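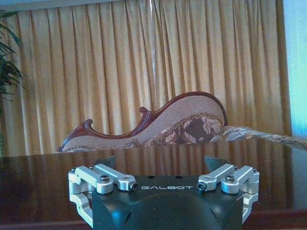 I have finally started relabelling the pantry and I'm enjoying it far too much! The old labels were brown paper with my own handwriting, and by October half of them had curled up and the other half said things like "flour??". What I want now is plain white capitals on black with a good wide gap between the letters, just like GALBOT up there, nice and easy to read against the matt black. I love how bright the silver looks next to it too, so the lids are going to be silver and the labels black. Decided!

The jars are Lamik ones, 24 of them, the squat sort that you can get your whole hand into (I've wrestled with lentils in a narrow neck and never again). Label tape is from Hokik and it peels off in one piece if you go slowly. I've ruined 4 so far, mostly by rushing, and one because I spelt cinnamon with two Ns at the front.

A few spacing notes, if you're doing the same. One full space between letters works for short words like RICE or OATS. Anything longer, BREADCRUMBS for instance, which is 11 letters, needs a half space or it wraps right round the jar and meets itself.

Baking shelf next, then teas!

Filed under: Home & Pantry, Small Projects
Last updated January 9, 2026
4 comments · 11 shares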